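4. Setting up your reading profile

I've written this part of the guide for the Bundavex desk lamp the way I'd talk a friend through it, so forgive the rambling. You'll need the lamp, its plug and 11 minutes or so of peace. Do this in the evening if you can — daylight confuses the sensor no end.

Step 1. Stand the lamp at the back of your table, on the side opposite your writing hand. Push the plug in until you hear it click.

Step 2. Hold the round button for 5 seconds. The ring glows white, then starts to pulse. If it goes orange, you've let go too early (I do this every single time), so just hold it again.

Step 3. Turn the dial until the display reads 3,000. That's a nice warm white and it's where I leave mine for novels. Go higher for small print or sewing.

Note: the number is the colour of the light, so turning it up won't make the lamp any brighter. Brightness is the slider on the neck.

Step 4. Put on whatever you normally wear for reading and open a book you know well. Move the slider up slowly and stop when the words look crisp. Then take your glasses off, lay them on the table and look at the wood for a moment. Any harsh shine there means the head is tilted too far forward.

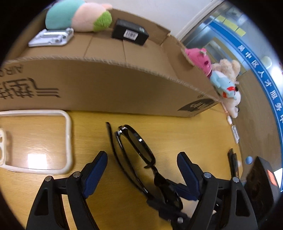 Step 5. Tip the head back one notch at a time until the glare goes. Press the button once to save. Two beeps and you're done!

Caution: the metal collar gets hot after a long evening. Move the head by its plastic rim, and let everything cool before you dust it.

If it won't save

Mine refused twice when the memory was full. It holds 157 profiles, which sounds daft until you learn that the Grulatgate model shares its chip with a whole showroom system. Hold the button and slide the brightness right down to clear the oldest one. Older Skurkent bases need unplugging first — leave them off for a minute, then go back to Step 2.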